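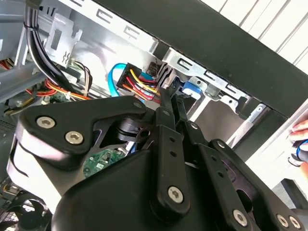
Gripper at the open tower, wiring and drive bays behind.

Notebook - Situs room piece, April 2025

4 min read

Second full build of the dark room. Writing this up while the tape marks are still on the floor.

The plan on paper was a space 30 feet long with strings hung from a grid, each one ending in a folded paper tag at hip height. People walk in from the lit corridor, the door closes, and they find their way to the far end by touch. Lộc cut and folded the tags over two evenings. We ordered 1,172 and hung 1,000. The rest are in the flat box under the sink, please don't throw them out, we will need spares.

Paper stock is the Pendska 120 gram, uncoated. The coated sheets from the first build stuck to people's sleeves and the fold opened up after a few passes. Uncoated holds the crease better but tears at the hole. Oluwatosin put a square of cloth tape over each hole before punching, which took most of an afternoon. So far four have torn, all in the row by the entrance where people turn too fast.

Grid: bamboo canes lashed to the ceiling rail, string tied with a clove hitch and a half hitch. The clove hitch alone slides. Spacing started at even eight-inch centers and it felt like a car wash. I pulled 375 strings out of the middle and retied them closer to the walls, so there is now a loose channel that bends left, then right. You don't notice the channel at first. You notice that the tags have stopped, and then you slow down.

Sound. In the first build I had a speaker playing a low hum and it did nothing except tell people where the far wall was. Took it out. What is left is the paper, which is louder than I expected when more than two people are in there. With one person it is a dry sort of tick. With five it is closer to rain. Oluwatosin wants to record it from the ceiling with the two small mics and play it back in the corridor with a delay, so people waiting hear the group before them. I like this but I don't want anything with a light on it inside the room. Even the standby dot on the old mixer showed up once my eyes had adjusted.

Light leaks, still open:
- gap under the door, felt strip is too short by a hand's width
- vent at the back, covered with black card, one corner lifting
- exit sign has to stay on, so the far end turns a corner before it. This needs another flat. Kim at Grulley has one we can borrow if we return it painted.

Walkthrough notes. Six people, one at a time, then all together. Single walkers kept one arm up in front of the face, every one of them, and shuffled. In the group they talked the whole way and mostly followed the voice ahead. Two came out the way they went in and thought they had reached the end. Lộc thinks that is a fault and wants a rope along one wall. I would leave it. We agreed to try the rope for one session in May and compare.

One person asked to leave halfway and we had the lights up quickly, but I had to feel for the switch. Moving the switch box to a hook at shoulder height next to the door - Lộc is doing that first.

To do: longer felt, tape the vent, retie row one with doubled string, ask about the flat, borrow the mics.

Recent entries
- First build, coated tags
- Testing string: cotton, jute, nylon
- Corridor lighting and how long eyes take to adjust
- Packing list for the Situs room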